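Filed under: Makers & Tinkerers | Local

Shop shelf in shared workshop gets a robot to tidy it

Members of the Orkura workshop have spent the months since January building a robot that can put a snack aisle in order. The snack aisle, it must be said, was fitted out first.

The project is called Skotell and is led by Gunhild Bjarnason, who says the shelving went up in an afternoon. The robot has taken rather longer. It has two arms, two feet and a wiring diagram that now covers most of a door.

"People ask why it isn't doing something useful," she said. "Then I ask them to stand a tube of crisps up using only a joystick and 22 seconds, and they go a bit quiet."

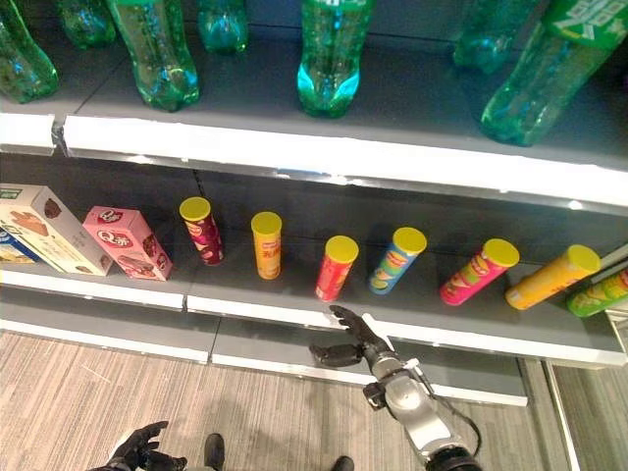

Skotell's right hand at the lower shelf, where some of the crisp tubes are leaning.

The tubes are the present headache. Square boxes stay where they are put, according to Bjarnason, but anything round has ideas of its own. The team has logged more than 200 attempts at picking up a tipped tube and setting it upright, and keeps the results in a spreadsheet that members are asked not to look at before lunch.

Kirsten Sveinbjörnsson, who wrote the grip software, is working on how hard the fingers should squeeze. An early setting was retired after it turned a full tube into what she calls "a very fine seasoning". The damaged stock was eaten by members, and there have been requests to bring the old setting back.

Green bottles on the upper shelf come next, once the hand can be trusted with something that rolls further and makes more mess.

Skotell will be shown at the workshop's next open evening. Visitors may bring their own crisps.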